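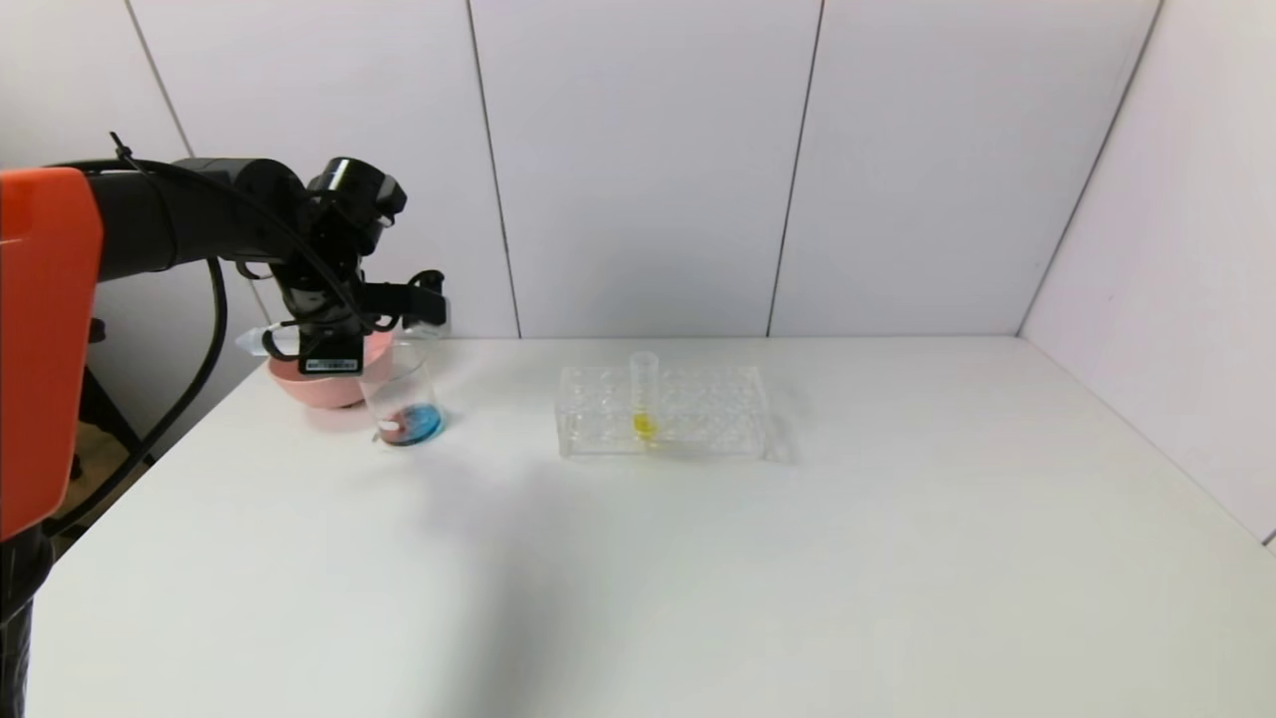

Figure 4. White tabletop, seen from the front.

4. Setting up the Fiklow label printer at a packing table

This section explains how to place the printer, load the label roll, and print the first label. Please read section 3 (Unpacking) before you start. If the printer was delivered with the Esska roll holder, read also 4.4.

4.1 Choosing the place

The printer must stand on a flat table that does not shake. A light table on wheels is possible, but lock all the wheels first. If the table moves during printing, the barcode lines become wavy and many scanners will refuse them.

1. Put the printer at least one hand width from the wall. The back cover opens upward and to the rear.
2. Check that the power cable reaches the outlet without being stretched. Do not use an extension cord that is rolled up.
3. Keep the printer out of direct sun. The label sensor works with light and can give false readings near a bright window.
4. Turn the front of the printer to the side where you take the labels.

Caution: Do not put drinks, open bottles or wet cleaning cloths on the same table. Liquid that enters the front slot goes directly to the print head, and this damage is not covered by the warranty.

4.2 Loading the label roll

Use only direct thermal labels. To test a roll, scratch the label with your fingernail. If a dark line appears, the roll is the correct type.

1. Switch the printer off and wait until the green light is out.
2. Press both side buttons at the same time and lift the cover. It stops by itself when it is fully open. Do not push it further.
3. Remove the first full turn of labels from the new roll. The glue at the start of the roll is often dirty.
4. Put the roll on the spindle with the printable side up. The labels must come from the top of the roll.
5. Move the two guides until they touch the roll lightly. The roll must still turn free when you push it with one finger.
6. Pull the paper under the black bar and out through the front slot. Leave two labels hanging outside.
7. Close the cover with both hands until you hear two clicks. One click means only one side is closed.

Note: One standard roll holds 470 labels. The printer does not know how many are left when you insert a roll that was already used. In this case, set the counter to zero in the menu and ignore the "roll low" message.

4.3 Calibrating the sensor

The printer has to learn the length of your labels and the gap between them. Do this after every change of label size. For a new roll of the same size it is not needed.

1. Switch the printer on while you hold the FEED button.
2. Release the button when the light blinks orange two times.
3. Wait. The printer moves the paper forward and back, and stops after four or five labels.
4. Press FEED once. Exactly one label should come out, with the gap at the tear edge.

If the gap is not at the tear edge, repeat from step 1. If it is still wrong after the third time, clean the sensor as described in 7.2. 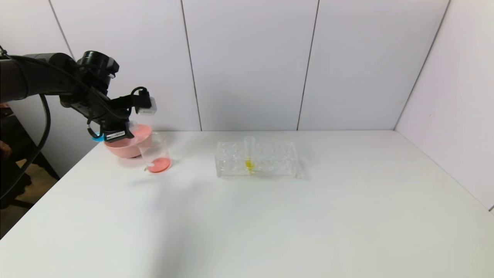
4.4 Using the external roll holder

For big rolls, the Esska holder stands behind the printer and the paper enters through the rear slot. Many customers install it too near, and then the paper makes a sharp bend and the labels peel off inside the printer.

1. Remove the small plastic cover from the rear slot and keep it. You will need it again when you go back to internal rolls.
2. Place the holder 32 cm behind the printer, measured from the rear slot to the center of the spindle.
3. Put the paper through the rear slot and continue with step 6 of section 4.2.
4. Calibrate the sensor again.

Caution: Keep long hair, scarves and name badges away from the holder when the roll is turning.

4.5 Printing the first label

1. Connect the USB cable to the computer. The cable should be the last thing you connect.
2. Open the Fiadzo label program and choose Printer, then Add.
3. Select the model from the list. If the list is empty, close the program, wait one minute and open it again.
4. Choose the template "Test address" and press Print.

The text should be dark and even from left to right. A label that is pale only on one side means the cover is not fully closed. A label that is pale everywhere needs a higher darkness setting. Start with 8 and go up one step at a time. A setting above 12 makes the print head wear faster.

If the screen shows error 602, the printer has found no gap. Check that the guides are not pressing on the roll, then calibrate again. This error comes also when continuous paper is loaded and the template is made for separate labels.

Note for users of the older program: templates saved before the February update open with the wrong margins. Nataša Radonjić in our Skurkdale office has prepared a corrected set, which you can request through the support form. Please write the serial number of your printer in the first line of the message.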